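Two days at the Lulletti open-water weekend

7/4/25 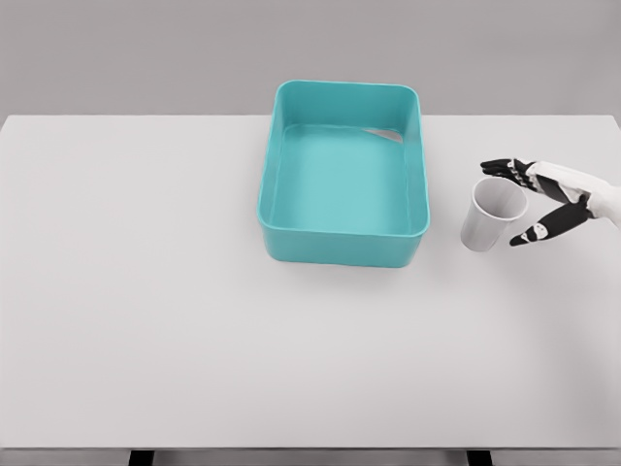
I came to Lulletti by the slow bus, with my bike in a cardboard box and my wetsuit in a bag on my knees. The organizers of the long-distance race had invited club coaches and a few writers from small sport magazines to see the course before the first edition in October. I belong a little to both groups. I coach the beginners in our club, and I write for the members when I have been somewhere.

The office of the race is in the old rowing club, on the first floor, over the boats. We got coffee and a map, and Cinzia Barbieri, the race director, welcomed us. She raced for many years herself and she speaks very fast. She told us that the race will accept up to 1412 starters. One person asked why such a strange number. She said it is the number of bike places which fit in the transition area when the rows have the distance she wants. They measured it with a tape and did not round it. I liked this answer.

The swim

The swim is one big loop in the lake, counterclockwise. We walked first to the start, a gravel beach with a concrete ramp at one side. The ramp is for the boats, but it will be used as the exit, with a carpet on it. I put my feet on it without shoes and it is rough, so I hope the carpet is thick.

Then we could swim a part of the course, to the first buoy and back. The water was clear and colder than I expected for the season. In the first 200 meters there are weeds, which you feel with your hands when the water is low. They do not hold you, but a nervous swimmer can be surprised by them. I told this to Cinzia Barbieri and she wrote it down. The weeds will be cut before the race, she said, but one week of sun is enough for them to come back.

For sighting there is a white church tower directly behind the far buoy. On the way back you have nothing so good, only trees, and the sun is low in the morning. I would take dark goggles. The start will be rolling, with groups by expected time. I prefer this for first-timers, although some of the faster men in our group complained that they want to see who is in front of them.

The bike

After lunch we drove the bike course in 2 small buses, and the next morning we could ride one lap with a guide. It is a course of three laps, and the climb to Bimura comes in each of them. On paper it looks easy. The road goes up in steps, with flat pieces between, and on every flat piece you want to push a bigger gear than is good for you. On the third lap I think many people will pay for it. We rode only one and my legs were already talking to me.

The surface is good until the village. After the fountain in Bimura there is a short part with old paving stones, and there the water bottles will fly. I lost one myself. The guide had seen this before and waited for me with patience. The descent is wide and open, with only one corner where you must really brake. The organizers will put straw bales there, and two marshals with flags.

The roads will be closed for the first lap and the second. For the third there is still a discussion with the town, because the farmers need to cross at one point. I asked what will happen if they do not agree, and I got a polite answer which did not say very much. I would ask this again before I send a whole group of athletes.

The aid stations will be supplied by Allura, a local company which makes drinks and gels. We tried the lemon and the salted one. The lemon is good. The salted one I could take only with a lot of water. Athletes with a sensitive stomach should order some before and train with it, or carry their own.

The run

The run goes along the lake and then through a park with much shade. It is flat, with packed gravel, and in the second half a piece of asphalt next to the tram line. You pass the finish area several times before you are allowed to enter it, and for the head this is hard. For the families it is very nice – they can sit in one place with an ice cream and see their athlete again and again.

A running group from the town, called Pace, took us around in the evening. They train there the whole year and they will also look after one of the aid stations. One lady of the group showed me where the drinking fountains are, and told me that the one near the playground gives warm water in summer. They run at a speed where you can talk, at least they can. I answered mostly with one word.

Practical things

Rooms near the lake are already expensive for the race weekend. I slept in a guest house in Bimura, quiet and clean, with breakfast from six o'clock if you ask the evening before. From there to the start it is a downhill ride, but after the race you would have to go up again, so think about the shuttle.

The bike box costs extra on the bus and you must tell the driver when you book. I did not know it, and I paid the double price on the way there.

Registration is open. The cut-off times were not final when we left. Cinzia Barbieri promised to send them to the clubs by email, and when I have them I will put them on the board next to the pool entrance. Three of our members have told me that they want to go. If you are interested too, please speak with me before you pay, because there is a lower price when a club registers together.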